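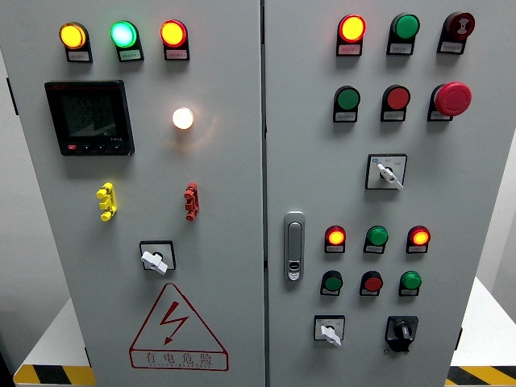

Issue 90

Birnano opens pre-orders for the Pongsiri 2 handset in Lasirville and Erkberg

December 13, 2024

Hello again from Birnano. I'm Murali Mathew, I look after the phones here, and I get to write this one myself because our press office has gone home with a cold. So if it reads less smoothly than usual, you know who to blame!

The news first. The Pongsiri 2 is up for pre-order from this morning, through our own website and over the counter at our two shops in Lasirville and Erkberg. It comes unlocked, in dark green or a sort of chalky white, and both colours cost the same. Handsets ordered now go out in the new year, and we'll email you when yours leaves us.

Those of you who had the first Pongsiri will remember how it went in October. We put the last of them on the site, they sold out, and the product page came down overnight. I had more messages about that missing page than I've ever had about a phone we were still selling. People thought we'd dropped the whole range. We hadn't, we'd just run out, and I should have left a note up saying so. I'm sorry about that. The old page is back now with the manual, the software downloads and the spare parts list, and it's staying there.

Now, the phone. It's a touch narrower than the first one (I have small hands and I won that argument), and the volume keys have moved to the left side, where most of you told us you wanted them. The headphone socket stays. The back still comes off with a fingernail, and the battery still lifts out without any tools. We did look at sealing it up to make the whole thing thinner, and we had a sample made, and I carried it for a week and missed my spare battery every single day of it.

The camera is where we've spent most of our time. The old one was slow, and plenty of owners wrote in to tell me how slow! The new one opens from the lock screen with a double press of the power key, and indoor pictures come out a good deal cleaner. It won't worry the really expensive phones at a night-time football match. For birthdays, dogs, receipts and the menu in the window of the chip shop, I've been very happy with it.

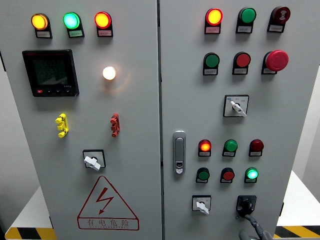 On the software side, you get a plain home screen, a proper file manager and none of those extra apps that come back after you delete them. Updates will arrive every other month. There's a switch in the settings to hold them off until you're ready, and it does what it says, so your phone won't restart itself in the middle of your bus ticket. We've also kept the simple mode from the first model, with the big buttons, and added a choice of text sizes inside it.

We sent early handsets to owners over the autumn and got 1,191 separate comments back. I read all of them, most of them on the train. The loudest complaint was the ringtone (it's gone, we've put the old one back), followed by the torch button being too easy to press in a pocket. That one has moved into the pull-down menu, though you can put it back on the lock screen if you liked it there.

We've got over 2,000 handsets set aside for this first batch. If they all go, the page will stay up and it'll say in large letters that we're waiting for more. You can leave your email address on it and we'll write to you once when they land, then take you off the list.

A few practical bits. You can cancel a pre-order at any point before it's sent and you'll get all your money back. Cases and screen covers from the first Pongsiri won't fit, I'm afraid, but the charger and the spare battery will. If you'd like to try one before you buy, both shops have a handset out on the counter, and the Erkberg shop has both colours. The Lasirville shop only has the green for now, with the white on its way.

Trade-ins are open too. Bring your old phone in, whatever make it is, and the shop will give you a price on the spot. Please back up your photos first.

Reviewers who'd like a loan handset should write to the Birnano press desk with a postal address and say which colour they'd prefer. Any other questions about the phone can come straight to me, Murali Mathew, at the same desk. I'm answering those myself until Christmas.

ENDS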